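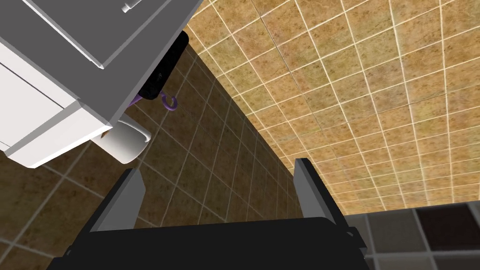 How much deposit should you pay a kitchen fitter up front?

Most people on this board pay a quarter when the order goes in, then the rest in stages as work gets done.

reshma_r
Posted Thursday, August 9, 2018
Asking as Humoline in Clanbridge want half before they'll give me a start date. Half! Sister paid 25% to a one-man band and he turned up bang on time. Is half normal now or are they chancing it? It's supply and fit, one invoice.

fergalm
Chancing it. Walk away. There's 3 other fitters within ten minutes of you.

OrlaNB
Disagree with Fergal. If they order the units in they've to pay the supplier long before they see you. I paid half to Daly and no bother at all, they were in and out in 7 days. Ask for the split in writing - materials one line, labour another. Pay for materials, hold the labour back.

fergalm
Grand for you Orla. My brother in law paid half in November and was still cooking on a camping stove at Easter. Firm had folded. Never saw a penny.

OrlaNB
Did he pay by card or bank transfer?

fergalm
Transfer

OrlaNB
Well there you go.

reshma_r
They only take transfer, I asked. Also the tiler is seperate and wants nothing until he's done, so now I'm wondering why one can wait and the other can't. Going for this sort of look on the floor.

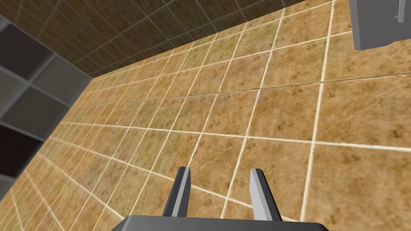
Ochre and tan squares, cream grout

aidanb
Tiler can wait because you're buying the tiles. He's only out his time. Different thing completely.
Transfer only would put me off more than the half tbh. Ring them again and ask could you pay even a small bit on card, and ask who looks after the cover if they go bust. If the fella on the phone goes vague you have your answer.

athina_p
Seconding the card thing. Check your own card's rules first though, they vary and I've been caught. 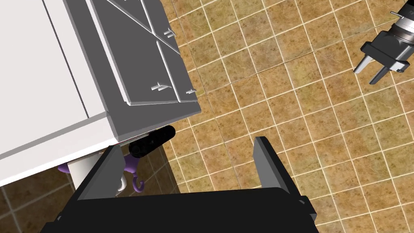
Staged payments saved me a fortune in grief last year. I paid on order, on delivery, on fitting, then kept the last bit until the snag list was finished, 4 payments all in. Fitter grumbled and then agreed. Put the tiny stuff on the list too. With white units and grey fronts like those, small silver handles will show up straight away if one is off level, and you'll have no comeback once the last payment has gone. Mine were Prekby units and they'd sent the wrong hinges, took ages to sort. He came back for his money alright!

fergalm
Keeping money back is the only sense in this thread

OrlaNB
You said walk away a minute ago

fergalm
Both can be true

reshma_r
Ok rang them. They'll do a third on order, another third on delivery and the rest at the end, but still no card. And they want an extra 106 for taking the old units away, which wasn't on the quote?? Getting Daly out to price it on Monday befor I sign anything.

aidanb
Get the skip charge in writing as well.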